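Zekberg Station Drops Check-In Discount After Phantom Fill-Ups

February 24, 2025 — 2 min read
37 shares | 4 comments

The Ludier gas station in Zekberg has ended its check-in discount, having discovered that 1,228 people claimed to be at its pumps in October. The station has four pumps and one working air hose.

Drivers who tagged the place on the Sulari app got a free small coffee. Many did so from home, and at least one did so from a cruise ship. "I was there in spirit," said Reece Sugden, who holds 200 check-ins and does not own a car. 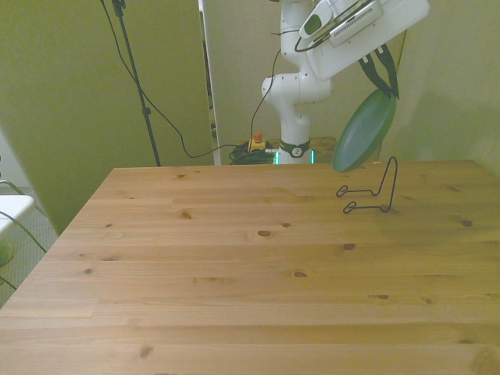 Do drivers lose the coffees they already earned?
Unused coffee credits stay good at the register, as long as the customer shows up in person to drink them.

Manager Evanthia Fragkou said the new deal will require a receipt — a paper one, from a pump. She expects the crowd to thin out. Sugden plans to keep checking in anyway, and is asking the app to let him hold on to his title of Mayor of Pump 4.

Contact the newsroom | © Zekberg local news | Back to top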